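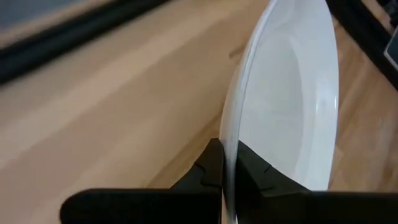
Pamunano will open its tableware lending library in Jistiditz in May, the company announced on April 8, 2022. Households and clubs may borrow up to 100 pieces at a time, from plain white bowls with a glossy finish to serving dishes. 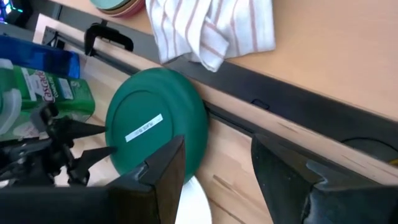
A green plate with a white label.

"Many families need a large set only once a year," said Štěpánka Říha, director of Pamunano. The opening stock stands at roughly 600 pieces - all donated by residents of Guritz and Long.
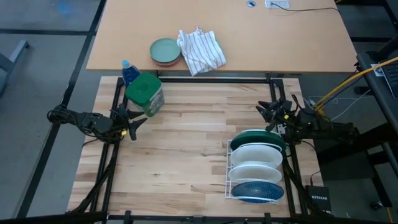
How long may items be kept?
Loans run for 4 days and may be renewed once.

Bookings will be handled by Gilberto Palomino at the Jistiditz office.
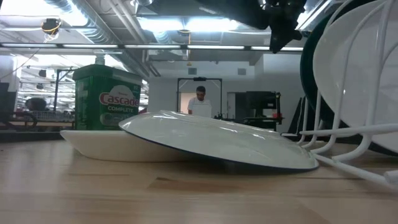

Borrowers are asked to return all items clean. Breakages should be reported on return.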